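Wodedari Lab, Cell 2 maintenance meeting
Minutes, 3rd January
Present: Omprakash Bhatia (chair), Aarti Goel (minutes), bench staff from both shifts
Apologies: Rawat (parts supply)

1. Minutes of the last meeting
Accepted with one correction. The spare wrist cable was ordered in May, not received in May. It is still listed as open with Rawat.

2. State of the cell
Omprakash reported that the cell is running the book task again after the gripper fingers were changed. The old pads had gone smooth at the tips and thin covers were sliding out on the lift. The new fingers were fitted with the arm powered down and the mounting screws were marked with paint pen so that any movement shows up at the morning check.

The gripper was re-zeroed after the change. The first attempt gave a fault on closing and the log shows code 731. Aarti found that the controller still had the old finger offset saved. Once the new value was entered the fault did not come back during the test run of 200 open and close cycles.

3. Bench setup for the book task
Agreed that the layout stays as it is for the next block of work. The book stand goes on the left of the table with the stack of books behind it. The slotted basket and the small clear box stay at the far edge. The book to be picked is laid flat at an angle, clear of the stand, and the arm comes to it from the right with the fingers slightly open.

The Coraline hardcover stays in the set. Its cover is worn and mottled and the group wants worn books as well as clean ones.
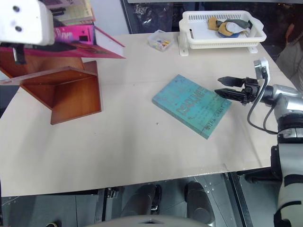 Aarti asked whether the starting finger gap should be written on the setup sheet, as the two shifts have been setting it by eye and the evening results are hard to compare with the morning ones. She would also like the approach height on the same sheet. Omprakash agreed to both. The gap will be set from the controller and not by hand.

4. Cable at the wrist
There was a longer discussion about the cable loop above the gripper. If the loop is too short it pulls on the connector when the wrist turns fully. If it is too long it can catch on whatever is standing on the table. The evening shift asked for a second bracket lower down. Omprakash did not want to add one until the spare cable is in hand, and the matter was held over. Until then the loop is to be checked at full wrist turn in both directions before each session, at slow speed, with one person at the stop button.

5. Cleaning and grease
Finger pads to be wiped with alcohol at the end of each shift. Paper dust has been collecting in the texture and it affects the grip. No spray cleaner on the arm covers.

The joint grease from Bukuvar has been opened and dated. The Mernov grease is not to be mixed with it and the remaining tube will be moved out of the cabinet.

6. Calibration
The camera calibration was last done before the finger change. It was agreed that it should be repeated, even though picks look fine. Bench to be cleared for this and put back to the layout in item 3 afterward.

7. Other business
The maintenance log has nine entries with no initials. Everyone is reminded to sign.

The base bolts were checked for torque and none had moved.

Actions
Omprakash: chase Rawat on the wrist cable
Aarti: add finger gap and approach height to the setup sheet
Aarti: repeat camera calibration and file the result
Evening shift: measure the cable loop and write it in the log
Morning shift: move the Mernov tube

Next meeting to be set once the cable arrives.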